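A May morning at Illar

Keir Gillies had told us to bring boots, and I'm glad we listened, as the track up to Illar was running like a stream when we parked. By the time we'd changed our shoes the sun was out and the whole slope was steaming gently. What a place! The vines start almost at the gate and go up in long narrow rows until they meet the bracken, and from the top you can see right down the glen to the water.

The open morning began at ten with coffee in the yard and ended, for us at any rate, well into the afternoon. I'd been hoping to get here for years. I first had a bottle of the Illar white at a friend's birthday and have bored people about it ever since, so I'll try to keep this in order.

Up the slope

Keir led the walk himself. He planted the first block the spring after he bought the land, lost most of it to a late frost, and planted it again. He talks about that frost the way other people talk about an old rival at bowls. The replanted block is now the best on the hill, and he thinks it's because the second time he went higher, where the cold air slides off and settles in the field below (sheep don't mind it).

The grapes are mostly Solaris, with a few rows of Rondo at the sheltered end for the red. Buds had just opened into those crinkled little leaves, pink round the edges, and everyone took far too many photos of them. Keir showed us how he rubs off the shoots he doesn't want with his thumb. I had a go and was slow and terrified, and he told me to be more ruthless.

A woman from Mackay asked about spraying and got a proper answer, with the sums. He sprays less than he used to. He leaves the grass long in every other row, and the soil there was springy underfoot where the mown rows were quite hard. I liked that he said he wasn't sure yet whether it had made the wine any better.

In the winery

The winery is an old byre with a new roof, cool and a bit dim, smelling of yeast and wet stone. The press is smaller than I expected. At harvest the pickers bring the fruit down in crates and it goes in as whole bunches, stalks and all, and the first juice is kept apart from the rest. There are steel tanks along one wall and old barrels along the other, and we were given a splash of last autumn's Solaris straight from each. Same grapes, picked on the same day! The tank one was all green apple and elderflower. The barrel one was rounder and a little smoky, and I kept going back to it.

Keir bottles 46 cases of the barrel wine in a good year, which explains why I can never find any. He holds it back until he likes it, and the one on sale now had been lying on its side in the dark for longer than most English whites stay on the shelf.

The tasting and lunch

We tasted five wines, sitting at long tables with bread and a hard sheep's cheese. The sparkling was my surprise of the day, very dry, with a salty edge that made me want oysters. The pink was pleasant. The Rondo I found sharp on its own, but with the cheese it softened completely and I ended up buying two bottles.

The oldest thing we tried was a Solaris from one of the first proper harvests, gone deep gold and tasting of honey and toast. There was a long quiet round the table while that one went down.
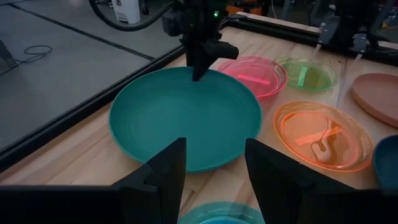
If you're going

Book ahead, as the tour is kept small and ours was full. Park by the lower gate and walk up. The slope is steep in places and slippery after rain, but there's a bench halfway where you can wait with the view while the others go on. Dogs are fine on a lead, though they can't come into the winery. The shop takes cards, and they'll pack a case for you while you eat. Ask for the barrel Solaris first, before the rest of the group gets to it.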